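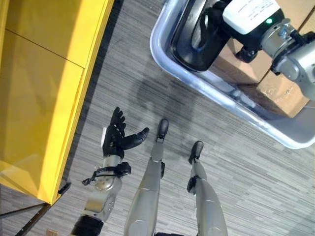
Speaker Notes: Gathering Examples for the Felero Learning System
Fanosville site, Drorkonness program
Talk given 1/18/23

Slide 1. Opening

Welcome the audience and thank the host department. State the subject at once: how the program gathers the examples from which the Felero system learns to handle parts and stock. Leave this slide up until the room has settled.

Point out the view from the head, looking down past the legs to the carpet. The hand is open with the palm up, the tote is at the upper right, and the yellow cabinet is at the left. Everything recorded for this task is seen from this height. Listeners who have worked with fixed overhead cameras should keep that difference in mind for the rest of the talk.

Slide 2. What counts as an example

Define the term before using it further. An example is one complete attempt at one named task, recorded from the first movement of the arms to the moment they return to rest. It includes the head view, the joint positions of both arms, the state of each hand, and a written label.

An attempt that ends in a drop is still an example. It is labeled as such and kept. Expect a question on this point and defer it to slide 5.

Slide 3. The collection to date

The figures are as follows. The set holds 2,760 examples. They cover 19 named tasks. Of the full set, 141 examples are set aside for testing and are never shown to the system during training.

Pause here. The audience will want to copy these down.

If asked why the test portion is small, reply that it was drawn by task and checked by hand, and that Aguiar, our partner for labeling, has asked for a larger share in the next period. The request is under review.

Slide 4. The shelf task

Introduce the task by its full name: single-hand transfer, shoe-shaped insert, lower shelf. The operator guides one arm at a time. The other arm is held clear of the shelf with the hand open, so that the label can state plainly which hand did the work.
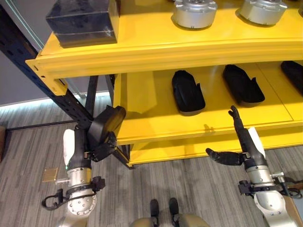

Slide 4: The left hand grips one black insert at the front edge of the lower shelf. The right hand is open.

Draw attention to the following points.

The inserts are black and so are the fingers. In the head view the line between hand and part can be hard to find, and labelers are told to use the finger joint readings when the picture alone does not settle the matter.

The yellow surfaces reflect light. There is a streak across the lower shelf near the left insert. We do not remove such streaks from the recordings, and the system is expected to work with them present.

The rightmost insert is only partly in view. The labeling rule is that a part is marked if any of its rim can be seen.

The cylindrical metal parts on the top shelf belong to a separate task and are not labeled in this one. They are left in place during the transfer runs. Skip this remark if time is short.

Slide 5. Labeling rules

Each example is read by two labelers working separately. Where they differ, a third reading is made and the matter is closed. The permitted outcomes are 3 in number: complete, partial, and dropped. Earlier drafts of the guide had a longer list, and agreement between labelers suffered as a result.

Return to the question of failed attempts. The position of the program is that dropped parts are of value to the system, provided the label is correct. An example marked complete when the part was dropped does more harm than a missing example.

Operators do not label their own runs.

Slide 6. Known limits

Be direct on this slide. The recordings come from one site. The floor covering and the shelving are the same across most tasks. The program makes no claim as to how the system will perform in a room with other furniture, and speakers should not be drawn into making one.

A second site has been proposed. No date has been approved and none should be given.

Slide 7. Requests for access

Departments that wish to use the set should apply in writing to the Drorkonness program office at Fanosville. Requests received by the end of January will be considered in the current round. Applicants must name the tasks they need and state whether they require joint readings in addition to the head view.

Take questions. Questions about the cost of the equipment should be referred to the program office.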